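Warnach Hall Users' Meeting, 9th May

Present: Dougal Shearer (chair), Eilidh Imrie (minutes), reps from the craft group and the lunch club. Apologies from Plarnau Players.

1. Last minutes
Agreed with one change. The Durnar booking was for the small room.

2. Money
Balance is $241. Eilidh has paid the $50 deposit on the floor polisher.

3. Storage
The tall cupboard is full again. Dougal asked each group to clear its own shelf before September. The lunch club wants to keep the urn by the door — agreed.

4. Cups and table covers
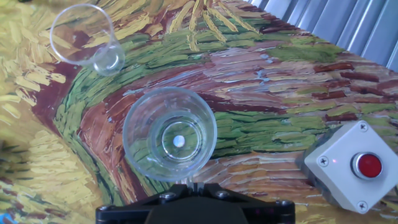 Disposable cups were discussed at length. The lunch club would like paper ones, and the craft group prefers to stay with clear plastic for sorting beads and small parts. Eilidh said a little white piece in the bottom of a clear cup is easy to find, even with the painting-print cover showing through. No change for now. Covers to be wiped after every session.

5. Next meeting
Date to be set once Gondal confirms the heating work. Action: Dougal.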